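# Anyone been to the Plukurness open day? Is the hands-on part worth it for a beginner?

I'm thinking of driving over for the next robotics open day at Plukurness in February, and I keep going back and forth on whether the demo table is something I should sign up for or just watch.

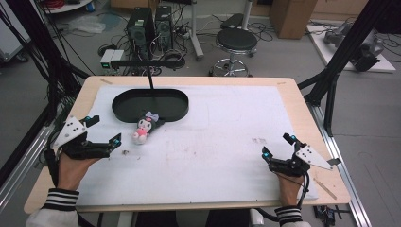 Isholm told me the little plush doll and the tray are the standard warm-up, and that visitors get a turn with the grippers once the staff have shown it. I have zero background in this stuff (I fix sewing machines for a living!), so what I'd like to know is: how long do you get, do you need to book, and is it going to be embarrassing with a line of people behind me? Also I have smallish hands and I'm a little worried the grips are made for somebody bigger. It's a long drive for me – 4 hours each way – so I'd love to hear from people who have been.

*Posted 2024-01-24*

---

**bondcombe_bev**

Go! I went last year with my sister-in-law and we had a blast. You do need to book the hands-on slot, and it's separate from the general entry, which tripped us up because we thought one ticket covered both. They let me in anyway when somebody didn't show, but I wouldn't count on that.

The slot was 22 minutes, and the first chunk of it is a person talking you through how to hold the grippers. Then you get to try. I have small hands too and it was fine, although my thumbs got tired before my wrists did. My advice is to go slow on the close. I squeezed way too hard on my first try and the toy shot out sideways (everybody laughed, me included). The second one went into the tray and I was weirdly proud of myself for the rest of the day.

As for the line, people mostly wander off and look at the other tables. There was a talk going on at the same time in our case, so hardly anyone was watching. Bring a sweater – the hall was freezing – and eat first, the coffee cart ran out of everything but muffins.

---

**gearhead2957**

its ok. parking is bad

---

**Ó Néill**

I'd second booking early. When I went there were 28 hands-on places for the whole day and they were gone before lunch. If you miss out, ask at the desk whether they're keeping a waiting list, I got my nephew in that way.

One thing I'd add to the reply from Bev: use both hands from the start. I kept trying to do everything with my right and just let the left one hover there, and the guy running it finally told me to steady the toy with one and lift with the other. Much easier. With your sewing machine work you'll probably pick it up quicker than I did.

Not sure if they're doing the same task in February, they could have changed it by now. The email on the booking page does get answered, it took them a couple of days in my case.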